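Speaker notes: What changed on the returns floor at Drollden
Talk by Da-eun Ji, 31/07/2025

Slide 1. Who I am
Introduce myself. Four years as shift lead at Drollden, now on the Fotlow project with Afiq Lubis. We handle 900 returned parcels a day, and up to 64 of those need a second look.

Slide 2. The job before
Every item was picked up, turned over and put down by a person. Sore wrists and thumbs were the main complaint. Don't read out the injury table, it's in the handout.

Slide 3. The hand
Leave this one up for a minute. Point out the thumb first, then the black fingertips. Mention the metal at the joints and the padding over the back of the hand. 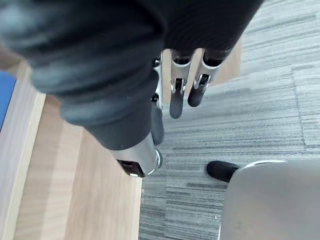 Slide 4. What people do now
- Two staff per shift moved from lifting to checking.
- Checkers decide on anything the hand puts aside.
- Pay grade stayed the same. Someone will ask, so say it early.
- The work is quieter and some people miss the chat. Pause here.

Slide 5. What we got wrong
Training came three weeks too late. Afiq wrote the stop procedure after the first stoppage and it should have been done before. We also set the target at 625 items a shift and had to bring it down to 517.

Slide 6. Next
Second station at Ham in December. Rosters go to staff first this time. Take questions.

Related talks
Rosters and robots: the Triltness trial
Writing a stop procedure people will use
Retraining on night shift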